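Kincaid Space Basketball with Hand Pump
Sold by Tastell Play & Sport

Junior size basketball in light pink, sold as a set with a compact hand pump and one inflation needle. The set is meant for driveways, school yards and gym floors with children's hoops.

The surface is pebbled rubber, which gives small hands something to hold on to. The artwork is printed over the whole ball and will fade in time on rough pavement – indoors it lasts much longer. The seams are a darker pink than the panels.

The pump has a gold-colored metal barrel and black plastic fittings. It fits in a coat pocket or the side pocket of a school bag. The needle is the standard type and can be replaced with any needle sold for basketballs or soccer balls.
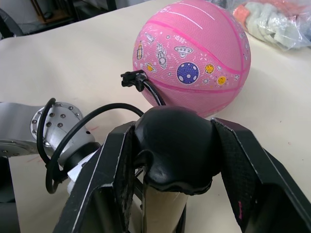
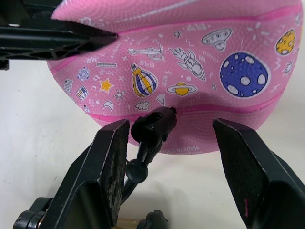
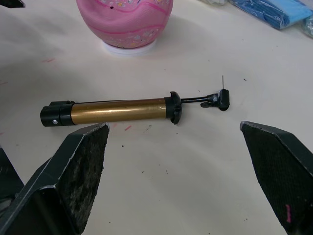

Pink ball from different sides; pump with needle in the last picture.

Inflating the ball
Wet the needle before you put it in the valve. Push it in straight and pump with short, even strokes. Stop when the ball bounces back to waist height from shoulder height. Most balls need 40 strokes from flat. Pull the needle out straight as well – a bent needle can damage the valve, and this is not covered by the guarantee.

Care
Wipe with a damp cloth and mild soap. Do not leave the ball in a hot car. If it is put away for the winter, let a little air out first and top it up in the spring.

In the box
1 basketball, shipped flat
1 hand pump
1 inflation needle

Spare needles (pack of 3) and the Paltidis mesh carry bag are sold separately.

Delivery and returns
Orders placed before 2 p.m. leave our Sulloton warehouse the same day. Unused sets can be returned in the original box. Schools and clubs ordering 9 sets or more should write to Agnes Matheson in the sales office for a price.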